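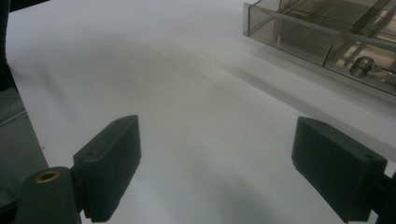
## Pliltex hand gripper kit from Bremia: two months in

I ordered the Pliltex in August, after going back and forth over it for far longer than a person should over a kit that costs $143. It's a hand-held gripper with a place for a camera, and you use it to record yourself doing a job so that a robot arm can be trained on the recordings later. If you've already got an arm and you're tired of steering it through every demonstration with a joystick (I was so tired of it), this is the sort of thing you start looking at late at night.

My friend Lefteris Vasilakis has the older Gundodik, and I'd borrowed it for long enough that I knew what I liked and what I didn't. So a fair amount of this review is me comparing the two, and I hope that's useful and not just me rambling.

### Putting it together

The booklet promises 60 minutes. I took most of an afternoon, and I'd like to say that was the dog's fault, but the diagrams on the third page are printed so small that I ended up photographing them with my phone and zooming in. Once I got past that page it went along very nicely. Everything was in labeled bags, there were spare screws, and nothing needed filing down before it would fit.

What won me over early was the threaded brass insert in the mount. My Gundodik experience was all screws going straight into plastic, and by the third or fourth time you take a finger off to clean it, the hole has gone soft and you're hunting for glue. With the Pliltex I've had the fingers off more times than I can remember and the screws still bite the way they did at the start.

### The fingers

They're dark, chunky rectangular blocks with a dull, slightly grainy finish, somewhere between charcoal and green. I thought they were rather plain when I opened the box. I've come around! On a bright tabletop they stand out beautifully in the recordings, and I don't get the little flashes of glare I used to get from a shinier set. My table is matte white and the light is soft, so I may be giving the fingers some credit that belongs to the table, but I'm happy either way.

The edges are rounded just enough to be comfortable when you handle them. The screw holes on the top faces are open and easy to get a driver into, though they do collect crumbs and fluff, so keep a toothpick handy.

My one real grumble is how much of the view they take up. With the camera where the booklet wants it, the fingers fill a good deal of the lower part of the picture, and the mounting pieces creep in from the sides too. For big things like mugs and folded towels it doesn't matter a bit. For small things — buttons, paper clips, the bolts I was hoping to sort — you can lose sight of the piece just as you're closing on it. Tilting the camera up a touch helped, and I'd suggest trying that before you record anything you intend to keep.

### Using it every day

The squeeze is light and smooth, and it suits my hand well. Myrtle Greenberg, who has smaller hands than I do, tried it for an evening and found the trigger a bit of a reach, so if you can try one before buying, please do.

I've recorded 1,744 demonstrations on mine so far, mostly picking and placing, with a long stretch of putting lids on jars that I would not care to repeat. My best day was 72 before lunch. By then my wrist was letting me know, and I've since learned to stop for tea well before that point. The older Gundodik is a little lighter, and on a long day I do miss that.

One screw worked itself loose in the second week. I tightened it, and it's been fine. I check them all on the first cup of coffee now, and it takes no time.

### Getting help

I wrote to Bremia about those tiny diagrams and had a very kind reply from Zdeňka Danko, who sent a larger version of the page the same afternoon. When I wrote again asking about narrower fingers, she told me there's a slim pair in the works but wouldn't give me a date. Fair enough, though I've asked twice since.

### Would I buy it again?

Yes, and I'm thinking about a second one so that Lefteris and I can record at the same time. I'd give it four stars out of five. The missing star is for the booklet and for the way those wide fingers hide small parts. If most of your work is with bolts and buttons, wait for the slim pair. If it's kitchen things, boxes, jars and cloth, go ahead and order it, and ask for the larger diagrams when you do.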